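Gimus Driver Manager

Gimus Driver Manager is a utility program that finds, installs and updates device drivers on desktop and laptop computers. It was first written by Gion Bachmann and is now maintained by the software firm Cedberg. The program is distributed free of charge for home use, while businesses pay a yearly license fee for each site.

On first launch, Gimus reads the hardware identifiers reported by the operating system and compares them with a local catalog. Version 10 of the catalog lists 2680 devices, most of them network adapters, sound chips and touchpads found in older laptops. Where a match exists, the user may install the driver at once or save the package for a computer that has no internet connection.

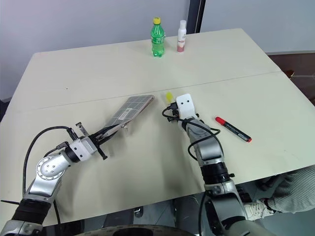 Each installation is preceded by a backup of the existing driver. If the new driver fails to load, the previous one can be restored from the recovery menu — a feature added by Corina Haslinger after early releases left several wireless cards unusable. Backups are stored in compressed form and limited to 900 megabytes by default.

Graphics drivers are handled separately. The catalog supplies only the maker's basic package, and control panels or game profiles must be obtained elsewhere. Printer support was dropped with the August release.

Comments

Trinidad Gaete
Restore worked on my old laptop, but the touchpad lost scrolling until I rebooted twice.

Xolani Hlongwane
Is the offline package still available for 32-bit systems? The menu entry is gray for me.

Burgi Danzer
@Xolani only up to catalog 9, as far as I know.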